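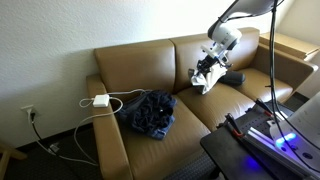
Durno sets aside funding for home-help robot arms at Kidcombe

Durno Supported Living has approved a staged purchase of robot arms for its Kidcombe site, with the first orders to be placed in March.

The plan covers five arms in the first year and six in the second. Each will be used for household tidying work, including picking up clothing and linen from couches and chairs in shared lounge rooms.

Operations manager Farzana Weerasinghe said the organisation had looked at leasing but decided to buy.

"The lease rates were fine for a short trial, but we expect to keep these units for years," Ms Weerasinghe said. "Owning them also means we can move them between sites without going back to the supplier."

About 20 per cent of the budget has been put towards items other than the arms themselves. These include grippers, mounting platforms, clamps, spare cables and extra power points in older rooms.

Rafsan Talukder, who prepared the equipment plan, said early quotes had left much of this out.

"We asked every supplier to price the mounting and the electrical work separately," Mr Talukder said. "Soft items like jeans and cloths wear the gripper fingers, so replacements are a yearly cost in our figures."

Supply and installation will be handled by Weerakoon Automation of Pildale. The contract includes staff training and a service visit every six months.

A total of 17 staff will be trained before the first units go into regular use. No positions will be cut under the plan.

A review of running costs is due before the second-year order is confirmed. Sites outside Kidcombe will be considered after that.

Media contact: Mitali Thambiah, Durno Supported Living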